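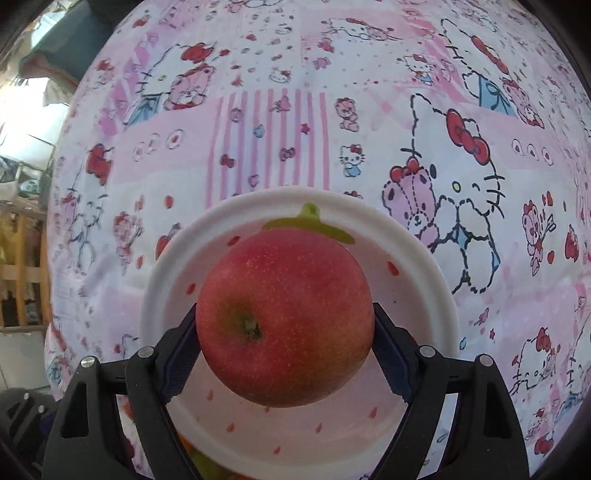

Flurutley, November

Skedex: stamping and card-making giveaway posts
README for the second release

What this is

Skedex is a table of 1,000 giveaway posts from paper craft blogs, one row per post. It was put together to check a claim that gets repeated a lot in card-making circles, that prize draws bring in readers who stay. I didn't believe it when I started and the table has not changed my mind, but it can't settle the matter either. Please don't cite it as if it did.

Where the rows come from

Posts were found through blog rolls and the link lists at the bottom of hop posts. That favors blogs that take part in hops, and it favors blogs that are still online. A blogger who ran one draw, got four comments and deleted everything is missing. Treat any average as too cheerful.

Columns

post_id: running number, no meaning
prize_type: stamps, dies, paper, ink, gift card, mixed, unclear
sponsor: yes, no or unclear
entries: comment count on the day the page was read, including the host's own replies
winner_named: yes or no
claim_days: days the winner had to write in, blank if not given
notes: free text, often cranky

About the entries column: a comment is a poor stand-in for a person. Some hosts gave extra entries for sharing the post, and those people show up two or three times. I tried removing repeats by display name and gave up, as half the commenters seem to be called Stamping Grandma.

What the numbers can bear

A winner is named in 246 posts. The rest may have named one in a later post, by email, or never. "No" in that column means only that the post itself has no name in it, and the first release was misread on this point by people who should have read the file you are reading now.

A claim period is given in 186 posts. The most common one is 7 days. Whether unclaimed prizes were drawn again can't be told from the posts.
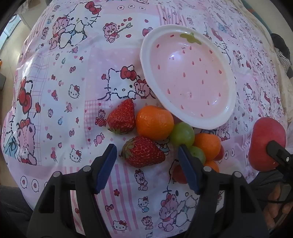 Known problems

The Henine rows. Henine sponsored a long run of draws with the same wording each time, so the text is nearly identical from blog to blog. Drop them if you are comparing how hosts write.

The Matei rows. These were typed in from a saved list, and I have not seen the original pages. Prize values are left out for that reason. Retail prices on a giveaway post tend to be generous anyway.

Time zones. "Closes Sunday at midnight" is recorded as written. Whose midnight is anyone's guess.

Use

Free for any purpose. Email addresses and street addresses were removed by hand, so one may have slipped through. If you find it, report the post_id and leave the address out of your message.

Changes since the first release

Split "supplies" into dies, paper and ink. Fixed swapped values in winner_named. Removed the column called reader_growth, which was wishful thinking.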